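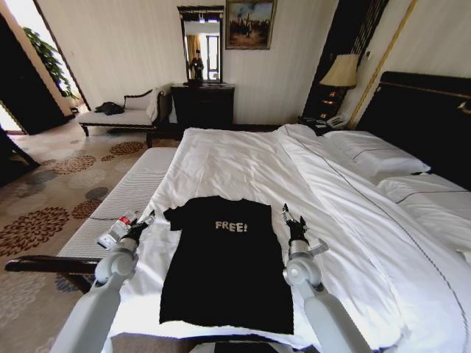 Chapter 6
Folding and Sorting Clothes

Most people learn to fold by watching someone at home, and most of them learn it once and never think about it again. This chapter starts over from the beginning. You will need a few T-shirts, one pair of long pants, a towel and a large flat surface. A bed is the usual choice. It is wide enough to hold a shirt with the sleeves out and low enough that most adults can reach the middle of it.

In Chapter 5 you sorted a load by color and fabric and set the dryer. We take up the load at the point where it comes out. Clothes left in a basket pick up creases under their own weight, and a cotton shirt creased this way will need the iron. If you can't fold right away, lay the shirts flat on top of one another and come back to them.

6.1 The surface

A dining table is better than a bed if you have one free. It is hard, and a hard surface lets you press a fold flat with your palm. A bed gives. When you push down on a shirt the bedding goes down with it, and the fold you just made may open again. Many students in the Brerville evening course fold on the bed anyway, since their tables are full of other things, and they get good results once they change two habits.

The first is to pull the bedding tight before starting. A duvet with deep folds in it will pass its shape on to whatever is laid over it. Smooth the duvet from the head of the bed toward the foot and push the pillows up against the headboard, where they won't slide down into your work. The second is to lift the garment a little when you turn a side in. Dragging it across the cover pulls the cover along too.

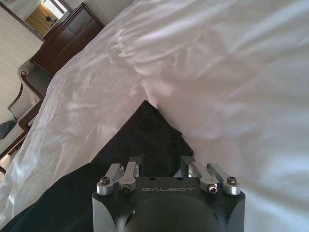
Dark clothes on pale bedding are the easiest to learn with. You can see the whole outline, and a corner that has gone under is plain at once. The drawback is lint. A black cotton shirt will collect it from nearly any white cover, so keep a lint roller nearby or put a clean sheet down first.

6.2 The T-shirt

We begin with the T-shirt because every later fold in this chapter uses part of it. Lay the shirt flat with the collar away from you and the hem toward you. Open both sleeves. Run your hands from the middle of the chest out to the side seams, then down to the hem.

A shirt with words or a picture on the chest can go face up or face down. Face down puts the print on the outside when you finish, so you can find the shirt in the drawer. Printed lettering should not be creased sharply down the middle. Over time the ink can crack along the line, and ironing directly on it makes matters worse.

Turn one side in by a third, sleeve and all, then fold the sleeve back on itself so it lies along the edge. Do the same on the other side. Bring the hem up to just below the collar and fold once more. The result should be a rectangle that fits the drawer you have – measure the drawer before you do the whole load.

Bello Jibrin, who taught the first version of this unit in Brukby, had his students fold one shirt 100 times over the course of a month. We ask for less. Fold five shirts, open them all, and fold them again the next morning.

Terms to know before you go on: hem, side seam, placket, yoke, nap. The last three come up in section 6.3, on shirts that button.

Comments

hajdu_reader
Is the drawer measurement inside or outside? I used the outside and now nothing fits.

Flovimia
Inside, front to back. It's in the table in chapter 7.

M. in Brukby
We had the old edition in July and it said to start with towels. I liked that order better. Towels are easier for kids.

penny80
Printed out 6.2 for my son and stuck it on his closet door. He does the sleeves and skips the rest.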